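Storing brushes on a hanging rack: tip touching the lower rail, and do they need to be dry first?

Asked in: Calligraphy and ink painting > Tools and care
3 answers

Question
Posted by Leen Bitar, 5 October 2018

I have been learning brush calligraphy since February and have reached the stage where the brushes cost more than the paper. Until now they have lived in a jar on the windowsill, bristles up. My teacher saw this and told me to stop. She said water runs back into the ferrule, softens the glue and eventually the tuft comes out in one piece. One of mine has already started to wobble, so I take the point.

I bought a second-hand hanging rack in dark wood, with dragon heads on the crossbar and small metal hooks underneath. It is the sort with a carved rail near the bottom, joining the two posts. The seller had listed it under the name Mutum but there is no mark on it anywhere and I can't find out whether that is a maker or a pattern.
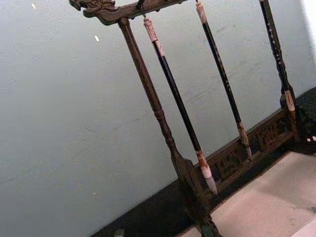
The rack with three brushes hung on it, dragon head at the left end of the bar.

The problem is clearance. The brushes are not all the same length. The one nearest the left post hangs clear. The one next to it has its tip against the carved rail. The third is just above the base. If I add the large mixed-hair brush I use for big characters, I don't think it will fit at all.

Questions:

1. Does it matter if a tip rests on the rail? It is only light contact, the brush is hanging from its loop and not standing on the hair.

2. Should brushes be fully dry before they go on the rack, or is the rack for drying? I have been told both.

3. Is there a sensible way to shorten the hanging length? The loops are thin cord through the end cap. I don't want to drill anything.

4. Does it matter that the rack is close to a wall? The wall is painted plaster and it gets cold in winter.

I use liquid ink, the ordinary bottled kind, and rinse in cold water. Brushes are a mixture of goat and weasel, plus the large one, which was sold as mixed hair with no further detail. I do not have room for a bigger rack.

Answer 1
Posted by Xinyi Liang
Marked as accepted by the person who asked

Taking these in order.

1. Contact with the rail. Yes, it matters, mainly when the brush is wet. A wet tuft takes the shape of whatever it is touching and keeps that shape when it dries. A tip resting on a rail will dry with a slight hook. On a weasel brush you can usually get rid of this by wetting it again and reshaping it. On goat hair it is more persistent, and on an old goat brush it can be permanent. The hair on the contact side also dries more slowly, and any ink you failed to rinse out will settle there. Carved wood is worse than plain wood because single hairs catch in the detail and get bent over when you lift the brush off.

With a fully dry brush that has been shaped to a point, light contact is much less of an issue. I would still avoid it. Racks get knocked.

2. Drying. The rack is for drying and for storage. Your two sources are probably talking about different stages. My sequence:

Rinse under slow cold water until the water runs clear, working the hair near the ferrule between finger and thumb. Most people stop too early. The tip looks clean long before the root is.

Press the tuft in a folded cloth or kitchen paper. Press, don't pull or twist.

Shape the point with your fingers.

Lay the brush flat on a towel for 30 minutes with the tip over the edge of the towel and touching nothing.

Hang it, tip down, and leave it until the next day.

The flat stage is optional. I do it because a dripping brush over a wooden base leaves tide marks, and if there is any ink left in the root it will come out as a grey drip on the wood. If your base is dark you won't notice at first, but the finish dulls. A saucer under the brushes does the same job.

Do not put the plastic sleeve back on a damp brush. Throw the sleeves away. They are for getting a new brush home in one piece.

3. Shortening the loop. No drilling needed. There are a few ways to do it.

Tie an overhand knot in the loop, close to the end cap, so that the part which goes over the hook is smaller. On a typical loop this lifts the brush by the amount taken up in the knot, so try it loosely before pulling it tight. If the cord is waxed it will hold. If it is silk it may slip, in which case tie it twice.

Twist the loop into a figure of eight and put both halves over the hook. This halves the drop and can be undone. It only works if the loop is long enough and the hook is narrow enough to go through twice.

Replace the cord. Push or pull out the old one, thread thin waxed linen through, and tie it as short as the hook will allow. Check how the old cord is fixed before you do anything. On some brushes it is glued into the cap, and the cap itself is only a push fit on the handle. Pulling hard on the cord will then bring the cap off. If that happens a small spot of wood glue puts it back.

What you want at the bottom is a gap you can see from the side. The width of a finger is plenty.

The loop can only recover its own length. If the large brush is longer than the distance from hook to rail, no knot will help. Keep it in a roll-up bamboo mat once it is dry, with the tip well inside the edge of the mat. The mat lets air through. I have a cheap one from the Duan shop that has outlasted two better-looking ones. For drying the large brush, hang it from anything else that is high enough. A cup hook under a shelf is fine.

It may also be worth turning the rack round and comparing the hooks. On second-hand racks they have often been replaced or bent, and a hook that has opened out hangs lower than its neighbours. Close it gently with pliers over a scrap of cloth.

4. Wall. Leave a hand's width between the brushes and the plaster if you can. Cold plaster in winter collects moisture, and still, damp air is what gives you mould in goat hair. Do not compensate by moving the rack over a radiator. Fast drying makes the handles crack and loosens the glue you were trying to protect.

On the wobbling tuft: let it dry completely, for several days. Pull the tuft out if it comes easily, scrape the old glue from inside the ferrule end with a cocktail stick, put in a little waterproof wood glue, push the tuft back square and leave it a full day. If it doesn't come out easily, leave it alone and carry on using it.

Comment from Leen Bitar: Thank you, very clear. Knotted the loop on the one that was touching and it now clears the rail. The cord on the third one is glued in, as you said, so I have used the figure of eight there. It does go over the hook twice but only just. Have moved the whole thing forward on the desk.

Comment from Xinyi Liang: Good. Check the figure of eight after a week. Thin cord can fray where it crosses itself.

Answer 2
Posted by inkstone_merkudstead

Agree with most of the above but I don't bother with laying flat. Been hanging mine straight after rinsing for 20 years and have lost one brush in that time, and that was the dog.

The thing I would add is weight. These racks are narrow front to back and if you hang a big brush at one end the rack can go over sideways. Put the heavy ones in the middle and the small ones at the ends. Some felt under the feet helps if the desk is polished.

We have a shared rack at the Merkudstead group with 16 hooks and the rule there is simple, if it touches the rail it goes in the mat. People ignore it.

Also dust the carving with a dry paintbrush. Don't use spray polish anywhere near the hair, it gets on the bristles and then they won't take ink properly. No idea about Mutum. I have seen it on listings as well, always from different sellers and never the same design.

Comment from Leen Bitar: Useful about the weight. I had the heaviest on the end.

Answer 3
Posted by p_r_h

Just get a taller one. Jindier do a plain one without the carved bit so there is nothing to touch. Or sand the rail down, 800 grit would do it.

Comment from Xinyi Liang: Please don't sand it. 800 grit is a finishing grade and will not remove enough wood to change the clearance, it will only take the surface off the carving. The question also says there is no room for a bigger rack.

Comment from p_r_h: fair enough, didn't read that part

Related questions
Removing dried ink from the root of a goat brush
Bamboo mat or cloth roll for travelling
End cap has come off handle, which glue
New brush will not open, how much of the starch to wash out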